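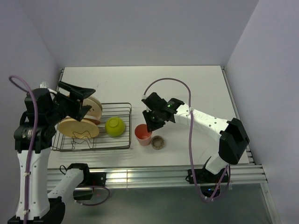

The rack bench on Wednesday, with the red cup next in line.

So the arms have been in the wash-up at Arkasstead for a while now and people keep asking me what it's like, usually with a bit of a wince, as if I'm about to say I've been sacked. I haven't! I'm still on the same hours and I still smell of washing-up liquid when I get home.

For anyone new, I work in the kitchen of a staff canteen. On a busy day we get through 1000 bits of crockery, and until last December all of it went through human hands, mostly mine and Senga Drummond's. Then the company brought in a pair of arms from Jendholm to learn the racking. They've got their own little walled bench at the back, with a wire rack, and they practise on the plates, bowls and cups we use out front.

They're slow. I could fill that rack and have a brew before they've decided what to do about a cup. Plates seem to suit them best. Bowls go in upside down, same as we do them, and it took weeks of fiddling by the lad from Erkance before that went right more often than wrong. He's very patient (more than me) and he asks proper questions, like why I always start at the left end. I'd never thought about it. I'm right-handed, I suppose?

What's changed for us is a bit odd. Senga did the training and now she sets the bench up in the morning and writes down what went wrong, and she gets a bit extra for that, which took two meetings and a fairly stiff email. I didn't fancy it, so I've moved over to prep three days a week. My wrists are loads better. I do miss the nattering though. The wash-up was where you heard everything, who was leaving, who'd had the baby, and you don't get that chopping onions next to the extractor fan.

The thing that bothers me is the new starters. Wash-up was how most of us got in, me included, and if there's one less job there I don't know where they'd begin. I asked our manager and she said nothing's been decided, and I believe her, but I've asked for it to go on the list for the next staff meeting anyway.

Right, I'm on at 8 tomorrow and I haven't ironed a thing. If your place has had anything like this put in, tell me in the comments how the pay side got sorted, because Senga wants to know.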